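Clearing off the big table (finally!)

Dec 16, 2022

If you've ever been over to our workroom, you know the big white table is where everything lands. Mail, coffee mugs, the box of Lamik drawer pulls I swore I'd return in April... So this week I took one whole evening and cleared it. Rochelle Pryor lent me her folding crates and I filled 8 of them, which is a little embarrassing.

What got to stay is the blue tray and one pushbutton switch with a fat green cap. I love that green! It stands up by itself on its little boxy base, so it looks kind of like a mushroom growing out of the tray.

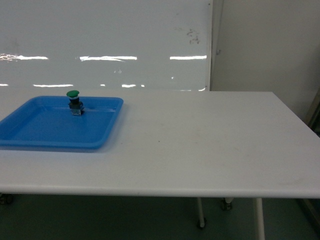 Trays for everything

My new rule (borrowed from Ashwin Mathew, who is way tidier than I am) is that small parts live in a tray or they don't come out of the drawer. I've lost so many screws over the edge of that table. A shallow tray with a rim is plenty, and a bright color helps me when I come in half asleep.

I did wipe the top down with Woder spray, but I'm not scrubbing at every smudge. It's a work table and it's going to have marks on it. I do like the rounded front edge a lot, especially after years of leaning my arms on the old Soltero desk, which had corners like a butter knife.

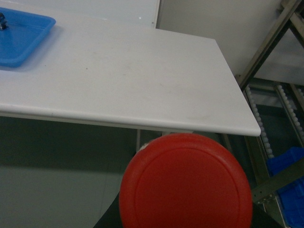
Next up: the drawers

There are 2 of them and I haven't opened the bottom one in ages. I'm going in this weekend with a trash bag and a big pot of coffee, so wish me luck!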